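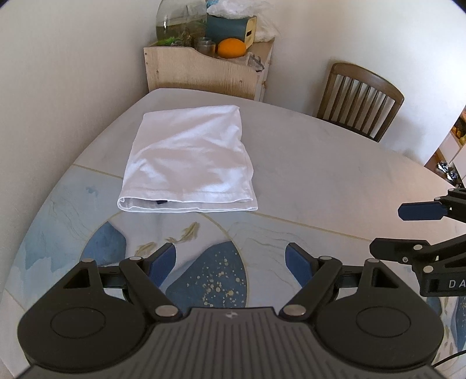 Filed under: Hybrids & Electric, Interviews

Temitope Nwachukwu bought her first hybrid in August, a used one, and had it back in the shop by the end of the month. The problem was small. A cooling fan filter for the battery had never been cleaned by the previous owner, and the car was putting up a warning on long hills. She paid for the cleaning and then asked the shop if they were hiring. She now runs the hybrid side of Nikolaidis, a repair garage with four bays and a gravel lot.

We met at the garage at 7 in the morning, before the first drop-offs. She had been doing brakes and suspension at a dealership for years and says the change was less of a jump than people think.

"Most of a hybrid is a regular car," she said. "It has struts, it has wheel bearings, it has a cabin filter full of leaves. The part that's different is the part you get trained for."

The training took her 30 hours, most of it on how to shut down the high-voltage system and check that it is dead before touching anything. She still does each step from a printed sheet.

I asked what she looks at first when a customer brings in a used hybrid they are thinking of buying.

"The fan intake, because of my own car. Then I read the battery blocks one by one and compare them under load. If one block sags and the others don't, I tell them to keep looking or get the price down."

She charges $339 for that inspection, with a road test included. Some buyers think it is too much. Her answer is that a replacement pack on an older sedan can cost about $3000 before labor, and a rebuilt one with a short warranty isn't much of a bargain.

"I had a man who wanted me to swap one bad module and leave the rest. I can do it. I told him he'd be back, and he said fine. He came back in the spring."

Her coworker Yichen Hao handles the gas engines and came in partway through our talk to look for a torque wrench. He had a different view on the single modules. "If somebody needs the car for six months, it's okay," he said. Nwachukwu said she would want that in writing, and he went back out with the wrench.

On brakes, she said hybrid owners often get a surprise. The pads last a long time, since the motor does much of the slowing, but the slide pins can seize from lack of use. She pulls and greases them once a year on any car that sees road salt. The work takes under an hour.

She doesn't push people toward hybrids. A customer who drives 1000 miles a month on the highway asked her last winter if he should trade in his small gas sedan, and she told him to keep it and buy good tires. For city driving she gives the other answer.

Her own car is still running on its original battery. She cleans the filter every other oil change and writes the date on a piece of tape inside the trunk lid. She plans to keep it until the transmission goes, and then she would like a wagon, if she can find one that hasn't rusted.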